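Workshop Notes: Storing and Marking Stage Cable Between Shows

12 comments | 46 shares

Most cable faults in a small theater start in storage. A lighting or sound cable wound tightly around the elbow takes a twist with every turn, and the conductors break near the connector first. Use over-under coils of one consistent diameter and secure each with a hook-and-loop tie fixed to the female end.

Mark length at both ends. Colored tape under clear heat-shrink lasts several seasons; bare tape leaves residue by the end of the first run. At the Pombridge, which holds 372 seats and keeps 100 cables on the wall, one color is assigned to each length and a second band shows the year of the last test.
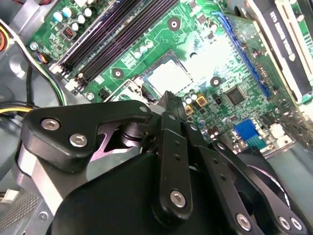 Test every cable before load-in and again at strike. Check continuity on each pin while flexing the first few inches behind the connector. Tag a failed cable at once and keep it off the wall. If the fault is at the connector, cut back to clean copper, re-terminate, and test again before changing the length band.

Gaffer tape should come up the night the show closes. Pull it back low and slow along the cable. For residue, wipe the jacket with citrus cleaner on a cloth, then with a damp cloth, and let it dry before coiling. Keep solvent away from connector shells.

Hang coils on wide pegs. Narrow hooks crease the jacket. For heavy multicore, use a lidded bin on casters and load it in a figure eight, with the stage end on top.

Related
Repainting Flats Without Warping Them
Quieting a Squeaky Stage Riser
Zestis Dimmer Racks: Cleaning the Fan Filters
22 Uses for Scrap Tie Line

Get workshop notes by email each August. Enter your address to subscribe.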